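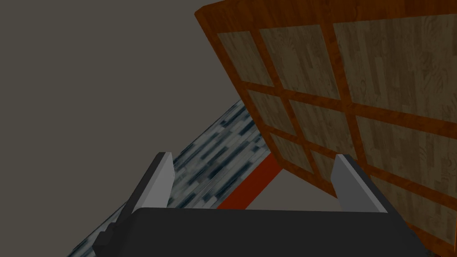 Imagem gerada por computador: garra de dois dedos, com a abertura ao centro.

O armário que não fecha
Umidade, fibra e folga: por que a madeira maciça continua a se mover dentro de casa

Toda peça de madeira troca vapor de água com o ar. A troca prossegue depois da serragem, da secagem em estufa e do acabamento, e só se estabiliza quando o teor de umidade da peça entra em equilíbrio com a temperatura e a umidade relativa do ambiente. Como esses dois valores variam ao longo do ano, o equilíbrio é sempre provisório.

O fenômeno é anisotrópico. No sentido longitudinal, paralelo à fibra, a variação dimensional é desprezível para a marcenaria. No sentido radial ela já é mensurável, e no tangencial costuma ser maior ainda, em muitas espécies próxima do dobro da radial. Daí a diferença entre uma tábua de corte radial, relativamente estável, e uma de corte tangencial, que trabalha mais em largura e tende a encanoar.

Na Grajales, oficina de móveis sob encomenda, o controle começa no recebimento. As tábuas são medidas com higrômetro de pinos, empilhadas com separadores e mantidas no galpão por 20 dias antes do primeiro corte. "O cliente pergunta pela espécie e pelo verniz. A pergunta que decide o móvel é com que umidade a tábua entrou na máquina", afirma Eliécer Grajales, responsável pela produção.

O caso típico é o do painel largo. Uma lateral de armário com 1000 mm de altura e fibra vertical praticamente não muda de comprimento entre a estação seca e a chuvosa. A largura muda. Se essa lateral recebe uma travessa colada em toda a extensão, com fibra perpendicular, a travessa restringe o movimento e a tensão se acumula até romper a cola ou abrir uma fenda no painel.

As soluções são antigas. O quadro com almofada mantém o painel solto dentro de um rebaixo, com folga lateral para dilatar. A travessa em rabo de andorinha corre em canal, presa em um único ponto. Tampos são fixados com botões de madeira ou chapas de furo oblongo. Em todos os casos, a peça é mantida plana e fica livre para variar na largura.

A orientação da peça no espaço não altera o cálculo da dilatação, que depende da direção da fibra e da variação de umidade. Altera, porém, os esforços. Um painel de armário em madeira inclinado em diagonal, como o que aparece na segunda imagem, pede outra leitura de cargas: o peso próprio passa a ter uma componente perpendicular à face, e o painel pode fletir entre os apoios. Por essa razão a Grajales armazena os painéis na horizontal, sobre calços alinhados, com as duas faces ventiladas.
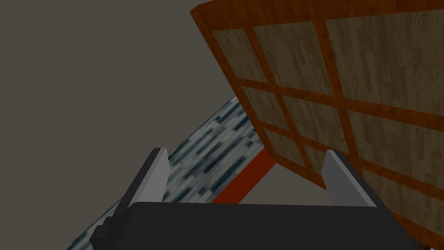

O acabamento retarda a troca de vapor sem eliminá-la. Óleos e ceras oferecem pouca barreira; vernizes de poliuretano oferecem bem mais. O erro recorrente é aplicar produto apenas na face aparente. A face selada e a face crua passam a absorver umidade em ritmos diferentes, e o painel empena. Num painel grande de armário, como o de madeira que atravessa o alto da imagem à direita, as duas faces devem receber o mesmo número de demãos, inclusive a que ficará voltada para a parede.

As portas concentram as reclamações. A oficina registrou 18 chamados de assistência entre abril e o fim do ano, e sete deles tratavam de portas maciças que raspavam no montante. Em quase todos os sete, a folga havia sido ajustada na instalação, em período seco, sem margem para a expansão posterior. A correção consistiu em retirar a porta, aplainar o canto do lado do fecho e selar de novo a superfície exposta.

Grajales desaconselha o ajuste imediato. A recomendação é medir a umidade da porta, acompanhar a folga por algumas semanas e só então remover material. Uma porta aplainada no pico da estação úmida apresentará fresta excessiva na seca, e a madeira retirada não se repõe sem emenda visível.

Para quem encomenda um móvel, três dados devem constar do orçamento: o teor de umidade da madeira na entrega, o tipo de corte das tábuas largas e o sistema de fixação do tampo. A climatização do cômodo também deve ser informada à oficina antes do projeto, sobretudo quando o aparelho de ar-condicionado sopra diretamente sobre o móvel.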